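하니븐, 날개 일체형 크라프트 포장 상자 '니븐' 6월 출시
소형 파우치·문구류 출고용, 테이프 없이 조립

포장재 제조사 하니븐(Harnum)은 소형 잡화 출고용 골판지 상자 '니븐(Niven)'을 6월부터 공급한다고 밝혔다. 니븐은 본체와 뚜껑을 한 장의 원지로 재단한 일체형 구조로, 접착제와 테이프를 쓰지 않고 접어서 조립한다. 외면과 내면 모두 무표백 크라프트지를 사용하며 인쇄는 주문 시 선택할 수 있다.

뚜껑은 뒤로 완전히 젖혀 작업대 위에 평평하게 펼칠 수 있도록 접힘선을 설계했다. 내용물을 넣는 동안 뚜껑을 손으로 잡고 있을 필요가 없어 1인 포장 작업에 적합하다.
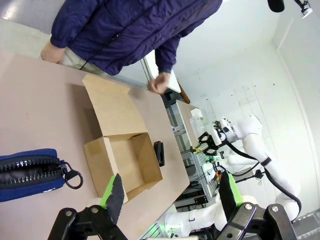 주요 적용 품목은 지퍼 파우치, 필기구 세트, 소형 사무용품이다. 내부에는 칸막이를 두지 않았으며, 품목별 고정이 필요한 경우 별매 완충지 '실린(Cilline)'을 함께 사용한다. 허용 적재 중량은 상자당 500g이다.

공급 단위는 묶음당 72매와 132매 두 가지이며, 로고 인쇄 주문은 1,000매부터 접수한다. 상자는 펼친 상태로 납품되고, 보관 시에는 습기를 피해 수평으로 적재해야 한다. 조립 후 뚜껑을 반복해서 여닫는 용도로는 권장하지 않는다.

판매는 포장재 유통사 휴미어(Humier)가 맡는다. 견본은 사업자 고객에 한해 규격별 1매씩 제공하며, 도면 파일은 휴미어 고객지원 창구에서 신청할 수 있다. 기존 상자 사용 업체가 규격을 변경할 경우 제품 실측 치수를 함께 제출해야 한다.

문의: 휴미어 포장재 영업팀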